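Hosmont Jazz Club
Minutes of the general meeting, Saturday, April 29, 2023

The minutes of the last meeting were approved with one change: the Gemberg trio played two sets, not three.

Summer concert. The Mitden hall is confirmed for July. It seats 270 with the tables out and 221 with them in. Members voted to keep the tables. Doors open at seven, music at eight. The club will pay the band a flat fee of $600, half on signing.

Sound. The hall's speakers are fine for voice but weak on bass. We will bring our own bass amp and two monitors. The piano will be tuned the day before.

Program. The Song Quartet has sent a set list of mostly standards, plus four of the singer's own numbers. They asked for a 20-minute break. Agreed.

Tickets. Last year's concert sold 248. With the tables in, we can't match that, so the price goes up by two dollars. Members' guests pay full price.

Coat check. The side room will be open again. Bring hangers if you can spare them.

Open jam. Moved to the second Thursday. Drummers should bring their own sticks and cymbals.

Meeting closed at 9:15.

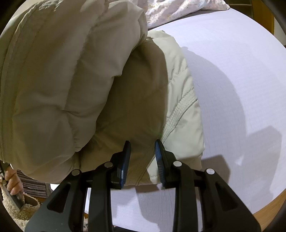 A member wrote in afterward to ask that the break be kept to 15 minutes, as the last bus from Mitden leaves at 10:40 and several people missed the encore last year.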